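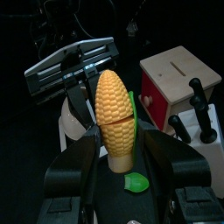 Page last changed: 10/03/2024

I'd been told to come before nine, because after nine the Malik cell is running and its keeper won't talk to anyone. So I turned up at the Ilbridge workshop at 8:30 with two coffees, and found her already on a stool with a hex key between her teeth.

She has looked after the cell since February. It's a two-arm setup for handling small household things and toys, with a camera down at the wrist so you get a view right between the fingers. On the morning's picture there was a toy corn cob standing up in the middle, yellow, with a cream stalk end and a green husk leaf up one side. I asked why corn.

"It's a mean little part," she said, and she sounded fond of it. "It's bumpy, it tapers, and it comes in pieces. If the fingers are off by a hair, the top half goes one way and the bottom half goes the other. Look at that seam – see how the top isn't sitting square? I like to have that in front of me when I'm setting up. A plain block would let me get away with all kinds of stuff."

There's a second small leaf lying flat by the base, and I wanted to know if that was a problem. She shrugged. "For the camera it's a nice thing to have around, it's small and shiny and low down. For the fingers it's a pest. You close at table height and you can pinch it without noticing."

Her morning goes in the same order every day, and she got a bit stern with me when I suggested it might not matter. Power off first. Then she wipes the finger pads with a dry cloth, then she goes over the screws, then the cables, and only after that does she let the thing home itself.

"People want to start with the software," she said. "They come in, the grip's drifting, they open the laptop and start changing numbers. And it's a pad! It's a pad with lint on it, nine times out of ten."

She keeps a paper log (a fat green one, coffee rings all over) and let me flip through. The left pad was last swapped at 1,531 cycles, which she thought was early. She'd planned on a check every 900 and a new set when they looked tired, but one batch from Flevport went slick a lot sooner. Now she checks every 600. I asked what slick looks like. "You don't look, you rub it with your thumb. It should squeak a little."

The other gripper, the one with the wide gray and dark housing and the rails across it, takes more of her time. "All those slots. Dust loves a slot. I go along them with a soft brush and then I put a finger on every screw head I can reach. I'm not tightening, I'm just saying hello." She did tighten one while I was there, though, and gave me a look.

Cables are her real worry. On this cell they loop down from overhead, and she'd had a bad week with one that rubbed every time the arm reached back. The fault came and went, so she swapped the controller board, then the connector, and then she sat and watched the arm move at crawl speed for a whole afternoon. "It was a tie pulled too tight. I'd put it on myself." She laughed pretty hard at that. "So now I leave slack, and I run it slow for 200 moves before I trust it."

I wondered about the rest of the stuff on the table, the wooden box with the slot in its lid and the knife block with its two black handles. Do those need looking after too?

"They need to be where they were yesterday," she said. "The box especially, that slot runs on a diagonal. Turn the box a little and the arm's aim is wrong, and then somebody writes in the log that the wrist is bad. I've got a whole page of wrists that weren't bad."

The cell was put together by Diline, and she has a short list for them. She wants a pad you can change with one tool. She wants the lens somewhere she can reach without taking a finger off. And she'd like the manual to say how tight is tight – at the moment it says "firmly."

By then it was five to nine. She took the second coffee, told me which side of the yellow line to stand on, and went to switch the power back on.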